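Speaker notes: When the thumb didn't let go
Masaru Yoshida, Tradix
Pirnbridge, 28 June 2023

Slide 1. Why this talk
Say who I am and what Hayashi is: our kitchen task, one food item, one board, one plate, run in simulation before anything goes near the Gamville test kitchen. Tonight is one fault and how long we took to find it.

Slide 2. What went wrong
We ran 600 episodes in December and scored 554 as good. Then we replayed them all with contact forces switched on. In many of the "good" ones the hand was pressing on the plate hard enough to chip a real one. The score only checked where the food ended up. Pause here, people usually want to ask about the score.

Slide 3. The cause
The thumb has its own collision shape. A mesh update moved it, and the planner kept the old one. It thought the thumb was higher than it was. Fingers fine, palm fine, thumb wrong.

Slide 4. The work surface
Leave this up while I explain the reach. Hand over the plate, fingers straight, thumb out to the side. Food is still on the checkered board. Point at the thumb, then at the plate rim. From this angle you can't judge the gap by eye, and we were reviewing by eye.

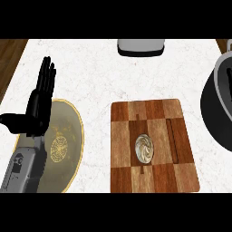 Slide 5. What we changed
Planner and simulator now read the same hand file.
Any plate contact above the force limit stops the episode and counts as a failure.
Reran with 700 episodes. Around 30 minutes longer per batch with forces on. We accept that.

Slide 6. Still open
Force limit is set for one plate only. Ask if anyone has data for thinner ones. Questions.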